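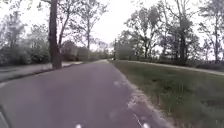

Path maintenance on the Nadelbridge to Trumutley route moves to the right-hand edge this season. Edge failure is the main item on the list: once the border of the asphalt loses support, it breaks down into the shoulder and the usable width shrinks. On this stretch the asphalt crumbles into loose sandy material before it meets the grass, and pale patches lie across the surface next to the verge. The Hirkum section, 1015 meters long, will be swept first, then cut back to sound material and patched. Shoulder gravel will be topped up and compacted in 2 passes.

Where a curb edge is in place, work is limited to vegetation. Weeds will be cut by hand along a strip 300 mm wide — no spraying — and the clippings removed the same day. The lawn behind the strip stays on its normal mowing cycle. 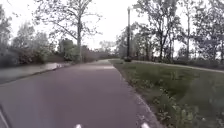
Curb edge with taller weeds and small leafy plants along the grass.

Line marking follows in July, after patching. Faded edge dashes will be repainted at their existing spacing; sections with no painted lines stay unmarked for now. The path will be narrowed to a single lane near the Sultana junction while paint cures. Please slow down there and give way to oncoming riders.

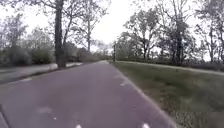 Faded white edge dashes where the asphalt meets the grass.

Report loose material or new potholes through the route page, with the nearest lamp post as a reference.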